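About Pruditz

Pruditz is an independent testing laboratory for ceramic, glass and enameled tableware. We measure what a finished piece releases into food and drink, how its glaze fits its body, and how both hold up to repeated washing and heating. Our clients are small potteries, importers, glaze suppliers and retailers with their own store lines.

We do not make, sell or license glazes. We have no ownership interest in any client, and fees are the same whether a sample passes or fails.

What we test

Most incoming work falls under metal release. Samples are washed, rinsed, dried and filled with dilute acetic acid to a set distance below the rim, then covered and held in the dark at a controlled room temperature for 24 hours. The leachate is analyzed for lead and cadmium. On request we add barium, cobalt, manganese, copper and lithium, which studio potters ask for more often than importers do.

Flatware and hollowware are treated separately. A plate is reported by surface area and a mug by the volume of solution it holds. Decoration near the rim is tested as a separate item, with the piece inverted in solution, and the result is never averaged with the interior.

Mugs make up the largest single group of samples we receive, particularly two-color mugs with one glaze outside and another inside. The interior glaze is the one in contact with the drink, but overlap at the lip can produce a third composition that neither supplier has tested. Clients should list both glazes and the order in which they were applied.

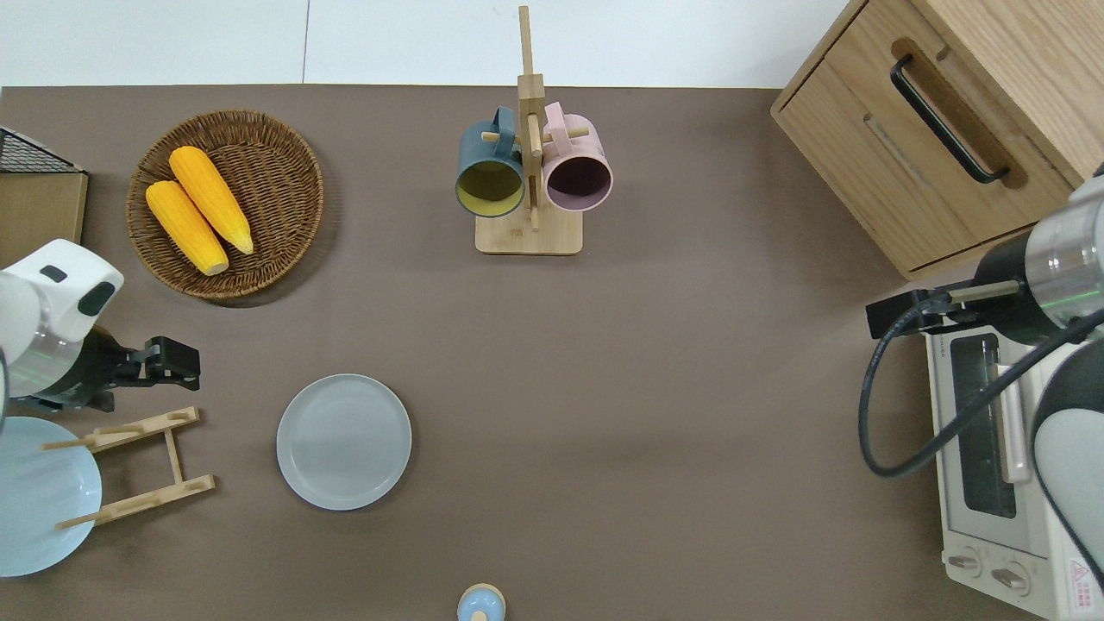
Teal and pink mugs on a wooden mug tree, with corn in a woven basket.

The second group of tests covers mechanical and thermal behavior. Crazing resistance is checked by autoclave. Thermal shock is run by oven and water bath, in steps, until the piece fails or the top of the range is reached. Dishwasher durability is run in a fixed program of 36 or 216 cycles, with gloss and color read before the first cycle and after the last. The shorter program is suitable for comparing glaze recipes. The longer one is what most retailers specify for finished goods.

Water absorption is measured by the boiling method on broken, unglazed fragments. Please send fragments along with whole pieces, as we will not break a finished sample without written instruction.

How results are reported

Each report gives the individual value for every piece, the mean, the detection limit, the instrument used and the date of its last calibration check. Values below the detection limit are printed as "less than" that limit and are not rounded to zero. Photographs of samples are taken on receipt and kept with the record.

A report applies to the pieces submitted. It does not certify a glaze, a kiln or a product line. A change in clay body, firing schedule, application thickness or supplier batch is enough to change the result, and we recommend retesting after any of these.

Standard turnaround is 14 working days from the day a complete sample set and signed form are received. Incomplete sets are held and the clock does not start. Expedited work is accepted for metal release only.
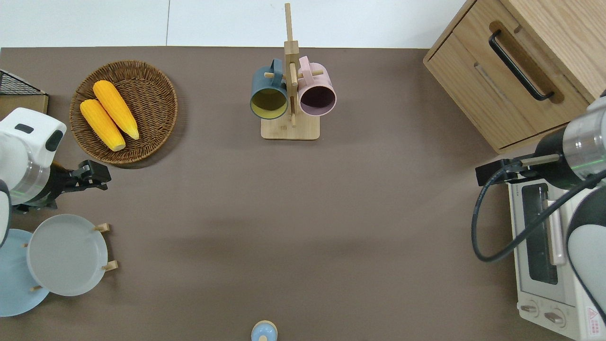
Sample sets for metal release require 5 identical pieces from the same firing. If pieces come from different shelves of the kiln, mark the base of each one with its shelf position in pencil. Do not use adhesive labels on the interior. Ship in a double carton and leave the pieces unwashed, as washing is part of the procedure and is done here with a known detergent.

History

The laboratory began as the materials section of Trendex, a distributor of kiln furniture and raw ceramic materials. Its first work was incoming inspection of frits and stains. Customers then began sending their own fired ware to be checked, and the section was separated into its own company so that testing would not share accounts with sales. The present premises in the Brito Building were fitted out for acid handling and have a separate receiving room for samples.

Plomo, our record system, was written in-house. It links each leach result to the glaze recipe, cone, hold time and cooling rate given on the client's form. Clients can search their own records. Recipes are confidential and are not disclosed to other clients or to suppliers, including suppliers who have paid for a test on the same material.

People

Kátia Rezende is laboratory director. She signs all metal release reports and is responsible for method validation. Her background is in glass chemistry.

Geetha Amin manages physical testing and client intake. Questions about sample quantities, shipping and cycle programs should go to her before anything is packed.

Retention and disposal

Tested pieces are kept until the November following the report date and then crushed. They are not returned for use, sold or donated. Untested spares can be sent back at the client's cost if this is marked on the form.

Method list and fee schedule last revised 2021-03-22. Earlier versions are available on request from client intake.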